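About Ruddock

Ruddock is a small testing shop. Companies that want to put robots into homes, laundries, kitchens and stockrooms send us their claims, and sometimes their machines, and we find out how much of the work gets done. We sell reports. We don't sell robots, we don't take a cut when somebody buys one, and we have turned away two customers who wanted a quote for their brochure before we had run anything.

We started because we had bought the brochures ourselves. Our founders ran the back end of a commercial laundry, and over several years they paid for a folding machine, a sorting arm and a cart that was supposed to drive itself to the loading dock. The folding machine was good at towels of one size. The sorting arm needed a person beside it to untangle sleeves. The cart worked well until the floor was mopped. All three had looked wonderful on a sales call.

What we think

Can machines do chores yet? Our short answer is: some pieces of some chores, in places set up to suit them. Vacuuming a floor that a person has already picked up, yes. Moving identical boxes from one known spot to another, yes, and they have been doing it for decades. Clearing a table after dinner, where a plate may be stuck to a placemat and a glass may have a fork standing in it, no. We have not tested a machine that could be left alone with that job, and we would be glad to.

People tell us we are too gloomy about this. We don't feel gloomy. We feel that a dishwasher is a very fine machine because somebody worked out which part of the chore a machine could take and left the rest to the person loading it. A lot of what we are asked to look at skips that step and promises the whole kitchen.

The word "autonomous" gets a hard time around here. Before we will put it in a report we want to know who was in the room, who reset the objects between tries, and whether there was a person with a joystick somewhere down the hall. A surprising number of good runs have one of those.

How we test

Every job starts with a chore written out in plain words, the way you would explain it to a new hire. "Put the cups away" is too loose. We write down which cups, where they start, where they go, what counts as dropped, and how long a person takes. Then the machine gets 14 tries at each version of the chore. We chose that number because it fits in a working day with the resets, and because five good tries in a row can be luck.

We change things between tries. The lights go down. The object moves over by a hand's width. A different brand of the same thing turns up. None of this is meant to be cruel, and all of it happens in an ordinary house before breakfast.

We also look at simulation, which is where much of the practice now takes place. A developer can run a rendered arm over a rendered table all night long without breaking anything or paying anybody. We use simulated scenes ourselves for early checks, mostly to learn whether a program is worth the trouble of real hardware. Our own scenes are built in Leren, the in-house setup we put together for simple tabletop work.

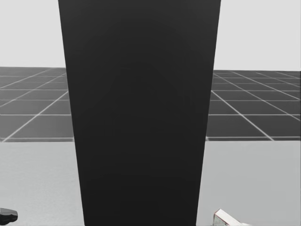

A simulated tabletop scene, with a dark column filling most of the middle of the view.

A simulated room is a very forgiving place. The floor is a clean grid, the wall behind it has nothing on it, and there is no mail on the table. Even so, it can be hard to see the work. A big plain shape close to the viewpoint will hide most of what a program needs to know about, and a program that scores well from a clear angle may have very little to go on from a blocked one. We ask for the blocked views along with the clear ones. Developers don't always like sending them.

Then there is the gap between the rendered table and the real one. Rendered cloth doesn't bunch the way a wet dishrag does. Rendered jars don't have a ring of honey around the lid. Our reports keep simulated results and physical results on separate pages, and we won't average the two, however nicely we are asked.

What we have found so far

As of 20 January 2018 we have written up 221 chore tests. A few things come up again and again.

Picking up is further along than putting down. Plenty of arms will get hold of a mug. Fewer will set it on a crowded shelf without pushing the next mug along.

Soft things are still very hard. Laundry, trash bags, bread, anything with a cord attached. If your chore involves a fitted sheet, please don't write to us about robots.

Speed is usually left out of the pitch. A video played fast makes a slow machine look handy. We time everything from the moment the chore begins to the moment a person could walk off and forget about it, and that second moment is often much later than the maker expects.

Recovery matters more to our customers than success does. On a shop floor, a machine that misses, notices, and stops is one you can work beside. A machine that misses and carries on will pack an empty box, tape it and send it down the line.

Shop floors are well ahead of homes. In a stockroom you can paint a line, bolt down a fixture and tell people to keep their coats off the bench. Try that with a family of five.

Our projects

Grinder is our long-run wear test. We take one small motion, such as opening a drawer or pressing a latch, and have a machine repeat it until something gives. Sometimes the drawer gives first. Makers tend to send us their newest unit for this, and we ask for one that has already been used.

Lakeck is our test kitchen. It has a sink, a counter that is slightly too low, cabinets with two kinds of handle and a drawer that sticks. We left the drawer as it was. Each May we open the kitchen to anyone with a working machine and a chore they think it can do, at no charge, on the condition that we publish the results either way. The first year, seven teams signed up and then asked what "either way" meant. Most of them came anyway.

Who we work for

Our customers are mainly hotels, care homes, laundries, parts suppliers and a few makers who would like to hear bad news early. We are happy to talk to householders too, though we can usually save them the fee. If you are thinking of buying a machine to do a chore at home, write down how long the chore takes you now, then how long you would spend tidying up so the machine could start. If the second number is bigger, keep your money for another year and ask us again.

Our work is paid for by the report, at the same price whether the machine passes or fails. Customers see the draft before it is final and can correct facts. They can't change results. If they quote us in public, they have to quote the whole paragraph.

Working with us

To book a test, send us the chore first and the machine's name second. Tell us what it is meant to handle, what it has never been tried on, and what a person on your staff does when it gets stuck. Please send uncut video at normal speed if you have it. We will write back with a plain description of the test, a price, and a list of anything we think is not worth testing yet.

We keep a small loan library of awkward household objects for developers who want to practice ahead of a visit. At present it includes a colander, several odd lids, a bathrobe with its belt and a bag of clothespins. Return them clean, please, and with all the lids.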